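Grosberg Reading Room Loans

Version of March 2020

This folder contains the loan records of the reading room in Grosberg, copied from the paper cards. It was prepared by Filipa Baptista and Unai Ortuño. The text of this README was written by Filipa, and Nerea Pastor corrected it.

What is in the folder

- loans.csv: one row for each loan, 2,000 rows in total
- titles.csv: the list of titles, with author, language and shelf mark
- notes.txt: remarks that were written by hand on the cards

The files use UTF-8 and the separator is a semicolon. Please check this before you open them in a spreadsheet, because the accents in the Spanish and Portuguese titles break very easily.

Columns of loans.csv

- loan_id: a number given by us, it does not exist on the card
- title_id: connects to titles.csv
- date_out and date_in: year, month, day
- reader_group: adult, student or child
- condition: the state of the book at return, in the words of the card

The names of readers were never typed. The normal loan period was 30 days, and a reader could have six books at the same time. When date_in is empty, the card has no return stamp. It does not mean that the book was lost.

How the cards were typed

Unai read each card aloud and I typed it. Later Nerea compared the rows with the cards again and marked the doubts in notes.txt with the letter N. We worked at a table and kept one title together with its card until the row was finished.
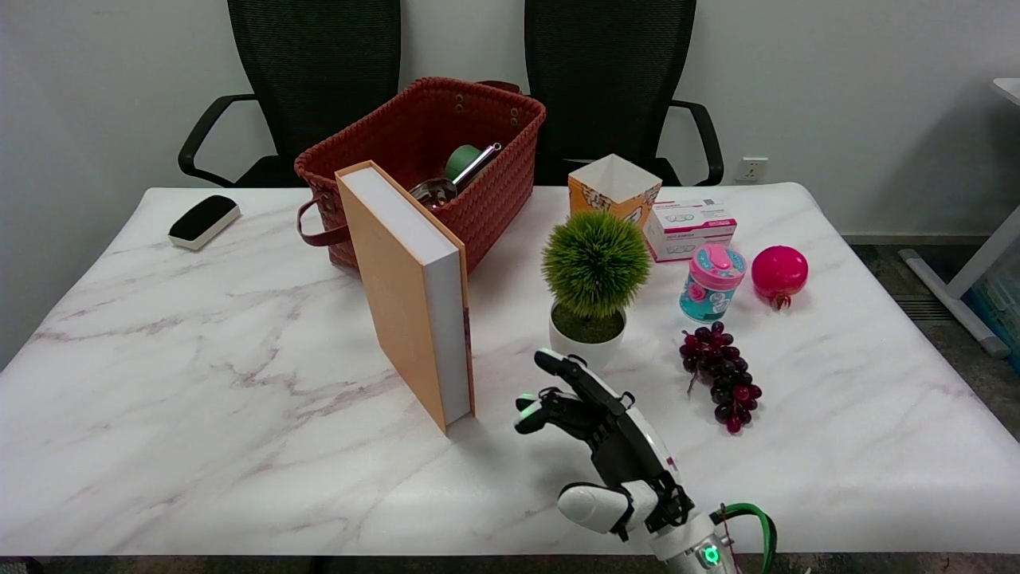 Condition words

The word "plain" gave us the most trouble. On the older cards it describes a cover without title or picture. On the newer ones it seems to mean that the book has no damage. We left the word as it is and did not try to translate it into one meaning.

"Tired" is used for a loose spine. "Washed" is used for stains of water.

Known problems

- Cards from the Valcárcel donation have no shelf mark.
- Some dates in July have the day and the month exchanged. We corrected only the ones where the stamp was clear.
- Two editions of the same title can share one title_id.

Use

You may use the files for study and teaching. If you publish something, please mention the reading room and the version. For corrections, send the loan_id and the column name together with your proposal. Adoración Montoya keeps the paper cards and can look at one if a row is in doubt.

Contact: Filipa Baptista, Grosberg Reading Room | © Grosberg Reading Room | Back to top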